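# Review: the Prirkato arm, at the Plillent open day

May 17, 2023

I went to the Plillent open day wanting to see whether Prirkato's arm is worth $11,703 to a small packing shop like ours. I came home with a tote bag and most of my doubts.

The talk ran long. We heard that the arm "learns by doing" and pays for itself by February. I asked what it had been doing since last February and got a brochure.

The demo was picking soft goods off the floor and putting them in a bin. When it got hold of something it held on well, and I'll give them the fingers: the ribbed kind bend around a thing instead of crushing it. My Ntuli at work has hard jaws and ruins a sleeve a week. But the Prirkato was slow. I timed one pick at 180 seconds, and a person had to restart it 2 times while I stood there. The sales rep called that "supervised operation." I call it my current job. 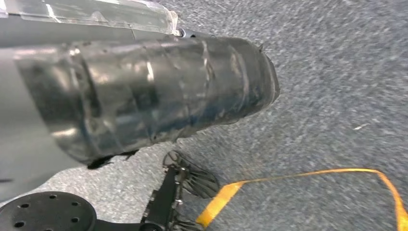

*2 min read*

Finish matters to me at this price. A thick wrap of black tape under clear plastic, wrinkled and lumpy, with a flap hanging loose at the bottom, doesn't say finished product. Ask for the cleaning instructions in writing before you sign anything. I did, and I'm still waiting.

Kilovau's arm costs more and I haven't tried it. I'd see that one first. Two stars for the Prirkato, both for the fingers.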